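# Chapitre 4 – L'assise, ou l'art de lire une couture

J'ai passé un mois d'août entier dans l'atelier de Panagiotis Matić, à Plornberg, à retourner des sièges. Il m'en avait promis 178, je crois bien qu'on les a tous faits ! Avant ça, pour moi, un rembourrage c'était de la mousse avec du tissu dessus – et je m'asseyais sans me poser de questions.

Panagiotis, lui, commençait toujours par le bord. Il y passait le pouce, très lentement, en cherchant l'endroit où le plat se relève, puis il suivait les coutures jusqu'au bout arrondi. Je vous propose de faire pareil dans ce chapitre : le pli d'abord, les coutures ensuite, et la mousse en dernier (oui, je sais, tout le monde veut commencer par la mousse).
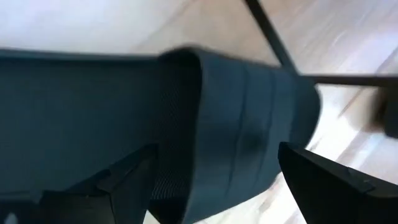
## 4.1 Le pli et ses voisins

Un pli saillant sépare souvent deux zones qui ne travaillent pas de la même façon. D'un côté, un panneau lisse et plat ; de l'autre, une partie rembourrée que des coutures divisent en bandes. Chez Cendine, où j'ai travaillé plus tard, on comptait plus de 800 points par housse, et c'est toujours près du pli que je me trompais. Prenez donc votre craie, on va tracer la première ligne.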